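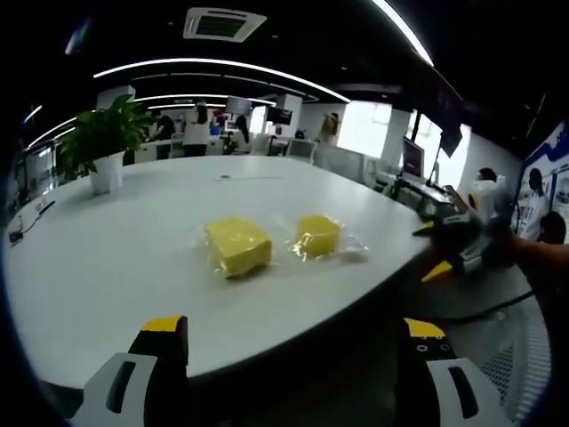

Innings requirement for the Tillutville batting title

Ruben Van Beek
I keep the records for an amateur baseball league and would like to confirm the rule on the batting title. One player hit .333 but missed 5 games in June with a wrist injury. Does he remain eligible under the Tillutville rules?

Mieke Claeys
Eligibility is determined by plate appearances, and games missed are not considered. The minimum is set out in the league handbook, under Individual Honors. A player who falls short may still qualify -- the missing appearances are added as hitless at-bats, and the average is then recalculated.

Lieven Meijer
I believe it was games played when I was in the league. Please check with the scorer.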